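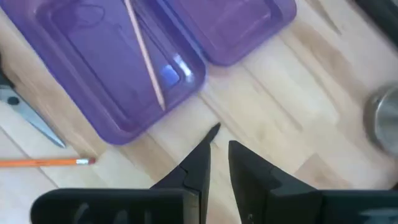

Pencil Cases and Desk Boxes: Your Questions

Hondik sells stationery storage for schools, home offices and craft rooms. These are the questions that come through the contact form most often. Updated May 27, 2021.

Which sizes do the translucent boxes come in?

There are 2 sizes, small and large. Both have rounded corners and the recessed panel, so they look the same on a desk apart from the footprint. The large one takes a full-length unsharpened pencil lying flat. The small one does not, and is better for erasers, sharpeners, clips and short pencils.

What colours can I get?

Purple, clear, green and smoke grey. Purple and clear are always in stock. Green and grey come in with the back-to-school order and usually run out by February. We don't hold colours for individual customers, but schools can reserve them with a deposit.

The purple looks darker on my screen than it does on my desk. Did I get the wrong one?

Probably not. The plastic is see-through, so it picks up whatever is underneath. On a pale wooden desk it comes up lavender. On a dark desk it looks closer to grape. It also looks deeper at the rims and corners, where you are seeing through more plastic. If you think you were sent another colour, check the code on the packing slip before you write to us. Purple codes end in 14.

What is the recessed panel for?

Labels. The raised ridge keeps the edges of a sticker from being picked at or rubbed off in a school bag. Paper labels, vinyl name labels and washi tape all stay put. Wipe the panel with a dry cloth first.

Can I write straight onto the plastic?

Yes, with a permanent marker. It will come off again with rubbing alcohol on a cotton pad. Ballpoint and pencil don't mark it well. Don't use nail polish remover, as it clouds the surface and the cloudy patch can't be polished out.

Will scissors fit?

Kids' blunt-tip scissors fit in the large box, on an angle. Full-size office scissors don't fit in either one. A lot of customers simply keep the scissors beside the boxes, or in a mug with the rulers. If you want everything under one lid, look at the Maltari art case instead – it is deeper and has a slot for scissors up to adult size.

Are your pencils painted?

The Starkarmont pencils are plain, unpainted wood with no coating of any kind. They come sharpened, in packs of 14 or a classroom carton of 300. People who work with very young children tend to prefer them. They do pick up finger marks over time, and a light rub with fine sandpaper cleans them up.

Do sharpened pencils scratch the boxes?

The lead won't. It may leave a grey mark on the inside, which washes off. Sharpener blades, compass points and open scissors will scratch, and on glossy plastic you do notice scratches when the light hits it. There is no coating we can recommend for this.

How do I wash them?

Warm water and dish soap, by hand. Dry with a soft cloth if you don't want water spots. The dishwasher is too hot and the boxes can warp enough that the lid won't sit down properly. We don't replace boxes that have been through the dishwasher.

Can I stack them?

Empty or full, yes. Large on large and small on small is the steadiest. Small on large works if the pile stays low. We wouldn't put large on small.

How should I set them up on a shared table?

It depends on the class. Tomás Sequeira, who looks after our school accounts, usually suggests one large box of pencils for each table and a small one beside it for everything else, with a gap between the two so that both lids can be lifted off without knocking. Tables of older students often do better with their own small box each.

Do you sell lids on their own?

Yes, in clear only. Measure the outside of the rim before you order. Boxes from the old Khổng range look very similar but the lids are a slightly different width and are not interchangeable. We no longer carry Khổng lids.

Is there a discount for schools?

Orders of 50 boxes or more are priced at the school rate, and you can mix sizes and colours to get there. Send us a purchase order or use the school checkout. Home-schooling groups qualify as well if the order goes to one address.

My box arrived cracked. What now?

Take a photo of the box and the packaging and send both with your order number. We will mail a replacement and you don't need to return the broken one. Please let us know within 14 days of delivery.

Can I return a box I have already labelled?

Only if the label comes off cleanly. Marker counts as used.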